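How do you keep small parts and tools from drifting all over a shared worktable?

Jyoti Vashisht
We share one long table at Fokwood, and by evening my orange and white printed pieces are mixed in with everyone's tools. I tried a Mondero organizer, the one with 36 little drawers – too fiddly, and no one put anything back. Any ideas that don't cost much?
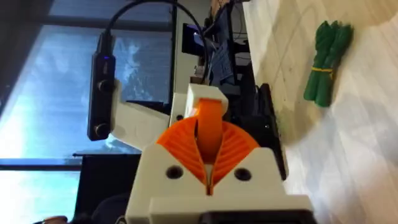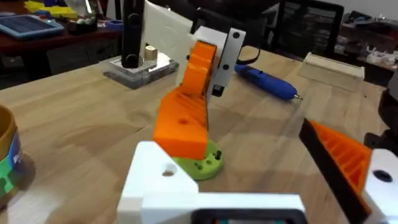
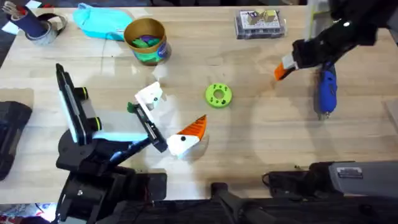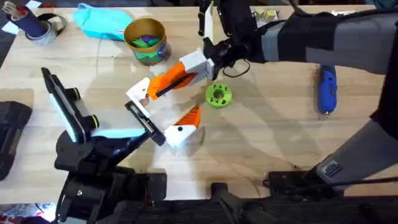
My main worry is the wood, which I oiled in September and would like to keep nice. The lime-green ring in the third one is the sort of thing I'd want in a tray with its matching parts, but trays slide. Do liners help?

Marinescu
Yes! Get shelf liner, cut it to fit and stick it under the tray with 2 strips of tape (the thin kind, or it rocks). I hang up the blue tools and keep pens in a heavy cup – works great for me.

Susenness
just use boxes with lids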